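Aarti Uniyal
Sun 10 July

Week two of teaching Itska to pick things up. So far Itska has learned nothing and I have learned to scratch my nose with my elbow.

The job, for those who asked: you do a small task by hand, holding the kit, and it gets saved as one example. Then you put everything back and do it again. The target for the bowl task is 1,000 good ones.

"Good" is doing a lot of work in that sentence. Kneath, our checking script, threw out 17 of mine before lunch. Reason given for all of them: "hesitation". I've had school reports like that.

Trellham want variety. Start from the left, start from the right, go slow, go quick, be a bit clumsy. I asked how clumsy. They said to just be natural — rude, but the footage backs them up.

Tip if you ever do this: move the stand between takes. Last month's lot at Cusia left theirs in one spot for 2,510 takes and got a model that reaches, with total confidence, for that spot. Bowl or no bowl.

Also, open the gripper fully before you start each one. I forgot on 4 in a row and had to bin the lot.

Someone asked if I dream about it. Yes. In the dream the bowl is further away.

Right, tea's finished. Back to the board. If I go quiet, assume hesitation.
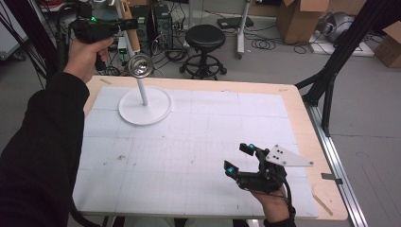
Bowl on its stand, gripper open, both hands spoken for.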